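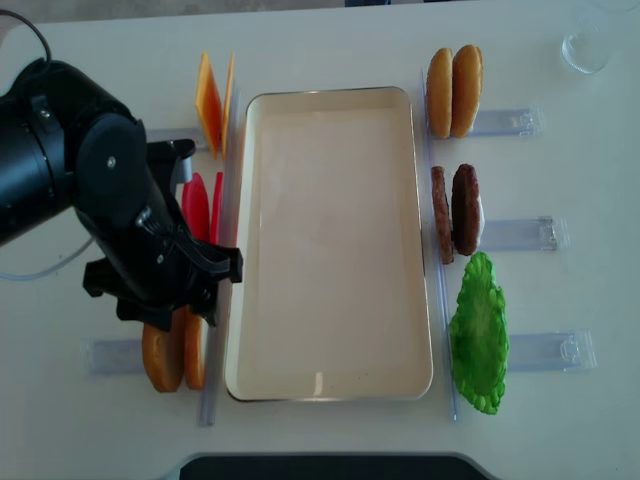
Skuslow Desk Arm Kit, with Toy Burger Task Set

Sold by the Welix shared workshop store. Listing written by Kane Prendergast, who built one and still has questions.

The Skuslow is a black tabletop arm with a claw gripper, sold as a kit. The maker calls it "an evening project." Mine took most of May, and I have put together arms before. The screws are small, the manual skips the wrist, and the cable off the upper joint needs more slack than the drawings show.

What the task set is for

You get toy buns, patties, cheese, tomato and lettuce, plus clear holders that keep most pieces standing on edge so the gripper can get at them. The job is to stack a burger on the tray in the middle. It sounds like a gimmick, and it partly is. It will also show you very fast how bad your calibration is.

Lettuce is the hard one. It lies flat and ruffled, and the stock claw is a poor match for it. Meltmont says its soft finger pads fix this. I tried them for 200 picks and got 76 clean ones, up from 38 on bare fingers. Better, but I wouldn't call it fixed.

In the box

Arm parts, unassembled
Claw gripper and bracket
Power and data cables
Tray with raised rim
Clear rods for the tray sides
Toy ingredients and holders

Not in the box

Finger pads (Meltmont, sold separately)
Table clamp. You want one. The Opoku clamp fits after some filing.
Any software I would let run while I was out of the room

Before you order

Assembly took me over 80 hours, including two rebuilds of the base joint. If you want an arm that works out of the carton, buy a different one. If you like taking things apart, the price is fair.

Returns are accepted on unopened kits only.

Page last changed 2024-08-09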